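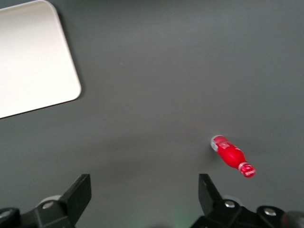 Comment ranger une petite bouteille souvenir sans qu'elle roule partout ? Couchez-la dans un plateau à rebord, sur un tissu un peu épais, ou laissez-la debout si son fond est bien plat.

La bouteille miniature (article du carnet de Sturnalwood, rubrique « Petits objets »)

On appelle bouteille miniature toute bouteille réduite, pleine ou vide, vraie ou factice, qu'on garde pour sa forme plus que pour ce qu'on pourrait en boire. Je les collectionne depuis l'enfance, donc ne comptez pas sur moi pour être neutre ! Dans cette notice je m'en tiens aux bouteilles de type soda, celles au corps renflé au milieu qui s'affine vers le goulot. Les mignonnettes d'alcool ont leur propre article, rédigé par Simão Moreira, et il est bien plus savant que moi sur la question.

Forme et vocabulaire

Le corps, c'est la partie large. Au-dessus vient l'épaule (parfois si douce qu'on ne sait pas trop où elle commence), puis le col, puis la bague, cet anneau qui entoure le col sous le bouchon. Sur la petite rouge du début de page, la bague est blanche et le bouchon rouge, ce que je trouve très joli. À l'autre bout il y a le culot, ou simplement le fond, avec chez elle une bande d'un blanc argenté. Certains collectionneurs disent « galbée » pour la silhouette, d'autres disent « à taille », et j'ai vu des gens se fâcher pour moins que ça.

Une bouteille galbée posée sur le flanc ne roule pas comme un crayon. Elle part en arc de cercle, plus ou moins serré selon la différence de diamètre entre ses deux extrémités. Ma sœur en a fait un jeu de table, avec des règles que je n'ai jamais comprises.

Matières et décors

On en trouve en verre, en plastique, en métal, en bois tourné, et même en cire (à tenir loin du radiateur, je parle d'expérience). Le décor est soit peint, soit imprimé directement sur le corps, soit porté par un manchon qui enveloppe l'objet. Le manchon se reconnaît à sa fine couture verticale, qu'il faut chercher du bout de l'ongle. Les inscriptions, à cette échelle, deviennent vite minuscules, et je garde toujours une loupe dans le tiroir.

Le rouge est de loin la couleur que je croise le plus. Ho-yin Kan, avec qui j'échange des doubles depuis des années, range tout par teinte et se plaint que son étagère rouge déborde alors que la verte reste à moitié vide. Moi je range par taille — enfin, quand je range.

Les séries

Une série, dans notre jargon, c'est un ensemble de bouteilles sorties sous un même nom, avec des variantes de décor. La série Plorside compte 68 modèles, bouchons assortis. La série Clemex en compte 152, et il m'en manque encore 2, toujours les mêmes, que je cherche sur tous les vide-greniers. Si vous les avez en double, écrivez-moi, vraiment. Il existe aussi un tirage Kwok de 1000 exemplaires au bouchon vissé, que Bontu Woldemariam a eu la gentillesse de me laisser manipuler en avril (avec des gants, et en retenant ma respiration).

Pour les prix je préfère ne rien écrire, ça change trop d'une bourse d'échange à l'autre.

Présentation et rangement

Debout, une miniature prend peu de place et se voit bien. Elle tombe aussi au premier camion qui passe dans la rue. Couchée, elle est plus stable si quelque chose la cale, et c'est là que le plateau devient précieux. J'en aime un clair, blanc cassé ou crème, aux coins arrondis : le rouge ressort dessus et la poussière ne se coince pas dans les angles. Le rebord peut être bas, un centimètre suffit largement. Évitez de serrer les pièces les unes contre les autres, les décors imprimés s'usent par frottement.

Un plan de travail gris et mat convient très bien pour trier, parce qu'il renvoie peu de reflets et qu'on y repère les petites rayures des pièces brillantes.

Entretien

Un chiffon doux, à peine humide, et on s'arrête là. Pas d'alcool sur les impressions ! J'ai effacé tout un lettrage blanc comme ça, en dix secondes. Pour la bague et le dessous du bouchon, un pinceau sec à poils souples va chercher la poussière. Le verre supporte l'eau tiède savonneuse à condition que le décor ne soit pas en papier. On sèche couché sur un torchon, le goulot légèrement vers le bas si la bouteille s'ouvre.

Voir aussi : Mignonnettes ; Capsules et bouchons ; Plateaux et vide-poches.

Notice mise à jour le 17 décembre 2024, relue par Chin-lung Hsieh.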